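Washing dishes with two arms: what we learned from 315 demonstrations

Jun 17, 2019

Since October I am working on one question which sounds small: can a policy learned from demonstrations wash a plate, when no person has written down what "clean" means? I promised to several readers to write about the method, and finally I have numbers I am not ashamed of. The longer report will come later. I write this one mainly for people who do imitation learning on real hardware and want to know which details cost us the time.

The project is called Aasen inside our lab. Mahmoud Alaoui wrote the control side and most of the teleoperation. Agata Monti did the labels and the evaluation protocol, and she was very strict with me, for which I thank her. I did the training and the arguing.

Why dishes

Most of the tasks we tried before were pick and place. In pick and place you know if you have finished: the block is in the box or it is not. Wiping is different. The contact lasts for a long time, the force matters, and the result is a property of a surface. A sponge also changes its shape when you press it, so the position of the gripper tells you only a part of where the contact is.

There was a second reason. With two arms, one must hold and the other must rub, and they have to agree. If the holding arm is too soft the plate slides away, and if it is too stiff every small error becomes a big force. We wanted a task where this cannot be avoided.

The setup

Each arm has its own wrist camera, and there is one more fixed camera which looks at the table. The policy gets all three views and the joint positions. It does not get force. We had planned to add force sensing from the motor currents, but the signal was so noisy that the policy trained with it was worse than the one without, and I left it out of everything I report below.

For the sponge we have a separate tray, light gray, where the suds are. The dishes start in and beside the dark brown tray. We put the dirt by hand before each trial, a streak or a smear of sauce, always on the inside face. The place and the shape of the smear are different each time. This is important, and I will come back to it.

The task has four steps, and the demonstrator must do them in this order:

1. The left arm takes the sponge and presses it over the light gray tray.

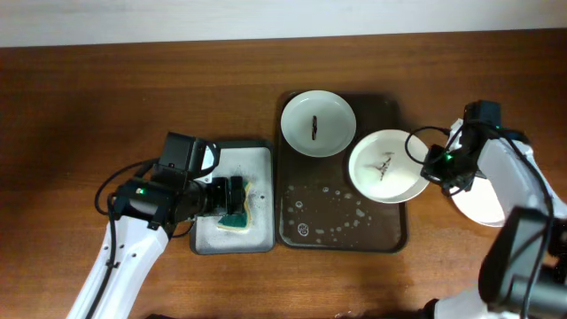 2. The right arm brings one dish to the middle and keeps it tilted, so that the left arm can reach the inside.

3. The left arm rubs until the smear is gone, in the opinion of the demonstrator.

4. The right arm puts the dish down on the table and the left arm goes back to the gray tray.

In step 3 there is no fixed number of strokes. In our first dataset we had told the demonstrators to make always the same number, because we thought that regular data is easier to learn. This was my idea and it was a bad one. The policy learned to count, in a way, and it stopped after the same time even when the smear was still completely there. We threw away this dataset and collected again.

The method

The base is ordinary behavior cloning which predicts a short sequence of actions instead of one. We named the addition Druvix, only because the folder needed a name. It is a small second head on the same network, and it predicts from the wrist image one number between zero and one: how much of the smear remains. Agata labeled the start and the end of rubbing in every demonstration, and between these two moments we interpolate. The labels are crude. A smear does not disappear in a straight line.

The predicted number then goes back as an input to the action head. During training we add noise to it, so the policy does not trust it too much. Without the noise the two heads made each other worse: a wrong estimate gave a wrong stroke, the wrong stroke gave a strange image, and the next estimate was more wrong than the first.

The final dataset has 315 demonstrations. We trained three versions on it: plain cloning, cloning with the extra head but no feedback, and the full method.

Results

Every version got 25 trials, with smears which were not in the training data. A trial is a success when Agata, who did not know which version was running, found no visible dirt on the dish and nothing was dropped.

Plain cloning succeeded in 7 of 25. The extra head without feedback gave 12. The full method gave 19.

I was surprised by the middle number. The head does nothing at run time in that version, so the gain must come from what the network is forced to look at during training. Mahmoud believes that it would disappear with more data. He can be right, we have not tested it.

Of the six failures of the full method, four were bowls. The wall of a bowl hides the smear from the left wrist camera when the arm comes in low, and the estimate drops to zero too early. The other two were slips in the grasp of the right arm.

What I would do differently

I would vary the dirt from the first day. I would also record the demonstrator's voice saying "clean" at the moment of the decision, because labeling this afterwards from video took Agata more hours than the collection itself.

The next thing is to give the bowl its own approach angle, and then to try again with the motor currents, filtered this time. Mahmoud has already a filter that he likes. If you work on something similar and you have force data from wiping, please write to me, I would be glad to compare.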